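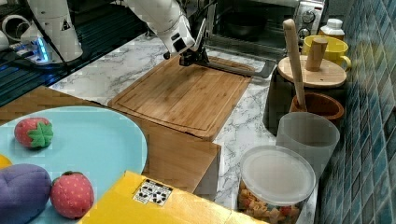
2 min read

Ticket 2613: Recipe box site logs customers out at checkout
Product: Callenura storefront, Mukik payment add-on
Status: Resolved
Handled by: Fraser Innes

Reported problem
Customers fill a cart, press Pay, and land back on the sign-in page. After signing in again the cart is empty. The shop owner first saw it in April, after moving the site to the Stoica hosting plan. Guest checkout works.

Step 1
Cleared the page cache and tried a test order with one item. Same result. Tried again in a private window with all browser extensions off. Same result.

Step 2
Turned off the Mukik add-on and switched to manual invoice. The order went through and the session held. Turned the add-on back on and the logout came back. At this point I suspected the add-on, but the same version runs fine on the owner's other shop.

Step 3
Compared the cookie settings on the two shops. The working one sets its session cookie for the bare domain. The broken one sets it for the www address only. Mukik sends customers back to the bare domain after the card check, so the cookie is not read and the store treats them as signed out.

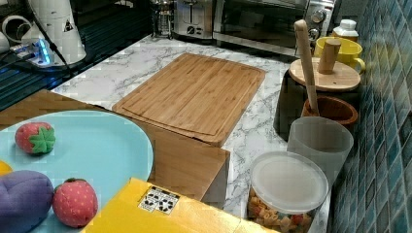
Step 4
Changed the cookie domain in Callenura under Settings, Sessions, then added a redirect so that both addresses end up at the same place. Restarted the store service at 4:15 p.m. Three test orders in a row completed with the cart intact.

Step 5
Checked the error log. Before the change there were 615 failed returns from the card check – all of them on the bare domain. None since the restart.

Still open
The Wolska mail plugin sends the order receipt twice. It did this before the move as well, so I have opened a separate ticket for it.

Note for the shop owner: customers who were signed in before the restart need to sign in once more. Their saved addresses are not affected.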